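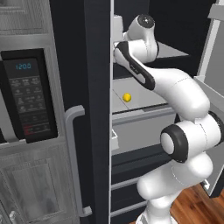 Simulated view of the arm reaching into the open refrigerator in the Ravon kitchen cell.

The Ravon kitchen cell is a simulated robot workspace used at Plodmont for trying out household fetching jobs. It is made up of a single white robotic arm, a refrigerator that can be opened, a built-in microwave and a stretch of cabinets. The cell was first put together by Kevin Condori, whose setup notes are still the ones most newcomers are handed, and it has been kept in good order by a long line of patient people ever since.

Setting up

Work on the cell begins with the base of the arm, and it is well worth taking one's time over it (the notes are quite firm on this point, and rightly so). A base placed too far from the refrigerator leaves the elbow nearly straight by the time the gripper gets past the door, and a straight elbow has very little room left for small corrections. Placed too close, the elbow swings into the open door on the right. Condori's usual habit was to open the refrigerator fully, bend the arm into the compartment and slide the base until there was clear space on either side of the elbow.

The test object comes next. A small yellow ball is the customary choice, set toward the left side of the middle shelf, where the arm has to fold back on itself to bring the gripper over it. That is a fairly awkward reach, and a base position that copes with it will generally do nicely for the rest of the shelf!

Contact shapes

Every shelf, drawer and door carries a hidden contact shape, which tells the simulator where solid things begin. These are stored in a library called Brurton and are checked after each change to the refrigerator model. The old shapes were simple boxes, and the box around the upper shelf stuck out past its front edge, so that the wrist would stop dead against what looked like thin air. The present version follows the shelf much more closely.

Routine care

Upkeep is light but regular. The joint limits are compared with the saved settings, the gripper is opened and closed 2 times, and the arm is run slowly in and out of the refrigerator with contact warnings turned on. If a warning appears, the base is checked first and the contact shapes second. The controller listens on port 2999, and a cell that loads but will not move has very often been left with that port held by an earlier session.

See also: Cuadros drawer cell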